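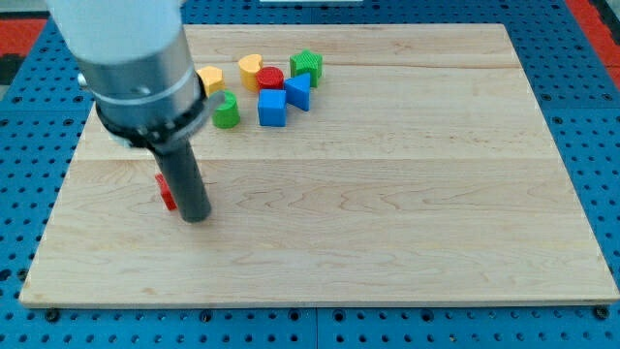
Visit report: Otbridge workshop open afternoon, April

The Otbridge workshop opens its fit-out and print rooms to outside visitors for one afternoon in April. I went for the benches and the printed parts, as we are replacing work surfaces in our own teaching room and have been arguing over what to put under small loose pieces. Doors opened at 1 pm. Groups went through in batches and ours was taken by Bernadette Wojcik, who runs the print room.

Work surfaces

Perforated board is used flat at Otbridge, as a bench top, in blue. I had only seen it used upright for hanging tools. Laid flat, it gives a grid of fixing points across the whole surface, so stops, trays and clamps can be moved without drilling. The drawback is obvious to anyone who has dropped a small screw on it. For handling work they lay a large wooden board over the top and put the pieces on that. The boards are pale, and coloured parts show up clearly against them.

I asked whether the boards shift in use. Wojcik said they did at first, and that they now use low stops pegged into the holes at the corners. She has had the same four boards going for three years. They are sanded lightly when they get grubby and are left unfinished, as a varnished board was tried and pieces slid on it too easily.

Shape blocks

The blocks are printed in plastic, in bright single colours: red, green, yellow, a pale orange. There is a heart among the shapes, and it will stand upright. The surface has the fine ribbing usual on printed parts, and they make no attempt to remove it. According to Wojcik, smoothing was dropped early on. It took longer than the printing and the ribs give a better grip.

The house name for the block family is Obi. Shapes are drawn in-house and the files are kept with a revision number and a short note on what was changed. Most revisions concern edges. A sharp bottom edge lifts off the print bed, and a heavily rounded one makes the block rock when it is stood up. The heart had gone through 3 revisions, all of them to do with the point.

Colour is handled more loosely. They buy whatever shade is in stock, so two greens from different orders may not match. For our purposes that would matter, as we sort by colour in one of the exercises, and I would want to order all the material at once.

Print room

The print room is small and warm, with poor ventilation at the far end. Spools are kept in lidded tubs with drying packets, labelled with the date opened. Failed prints go in a bin marked Renow, the name of their reuse scheme, and are ground up on site. The grinder was not running during our visit. Wojcik was frank that the reground material is only good for thick, simple parts such as bench stops and drawer dividers. The bin holds 200 litres and was close to full.

Storage

Finished blocks are kept in shallow drawers from a supplier called Sirnum. The drawers run smoothly but the label holders are flimsy, and several had been replaced with tape. Each drawer has a printed liner with a recess for each shape. I liked this less than I expected. It makes a missing piece obvious, but putting everything back takes a long time, and a new shape means a new liner.

Points for our room

A loose wooden board over a perforated top is cheap and would suit our benches without changing the frames. We should ask for corner stops from the start. I would skip the fitted liners and use plain trays.

Still to be checked: hole spacing on the blue board (I did not have a rule with me), and whether the Sirnum drawers come in a depth that fits under our window bench. Wojcik has offered to send the drawings for the stops. Parking at Otbridge is behind the building, through the second gate.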